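Chapter 6
Shared Food, Small Portions

Dec 15, 2022 – by the Nostach course writing team
Reading time: 8 minutes

Start with the fruit plate. Most catering courses leave it till late, after knives, after stock, after eggs. We put it here, in front of everything hot. Cheap to practice. Quick to fix. And a bad one shows from across the room.

What you need to get out of this chapter:
– how to pick fruit for a mixed plate
– how to build from the middle out
– how much rim to leave bare
– when to stop adding

Whole small fruit first, cut fruit in section 6.3. Whole fruit keeps its shape, doesnt leak, doesn't brown while you go looking for the napkins. Downside – it rolls. A flat pile of round things on a slick plate will travel the moment someone lifts it. So choose a plate with some grip to it, or a raised rim, and keep the pile tight.

Color next. Reds and oranges read well on white. Greens go in last, one or two, near the edge of the pile. If everything is the same orange, it looks like a bag got tipped out. Mix sizes too. One larger piece, smaller ones tucked against it.

The Sedomthorpe canteen, which we come back to in chapter 8, sent out 2,493 fruit plates in June. All on paper. No garnish, no doilies. Their rule for new staff was short: fruit in the center, three fingers of rim showing, hands off after that. Worth copying down.

Rinse and dry before plating, never on the plate. Wet paper sags. Stems off unless the client asks for them. Check the underside of each peice for soft spots.
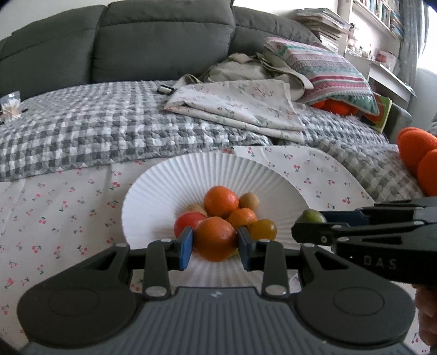
Fig. 6.1 Small round fruits grouped in the middle of a pleated white paper plate.

Look at the pleats in Fig. 6.1, then at the plates in your own kitchen. Plain rim or pleated? Try the same pile on both, carry each one the length of the room, and write down what moved. Keep the notes, you will need them for the Suvarna menu exercise at the end of section 6.3.

Next: 6.1 Buying for a mixed plate

© 2022 Arnurar Textbooks | Contact | Back to top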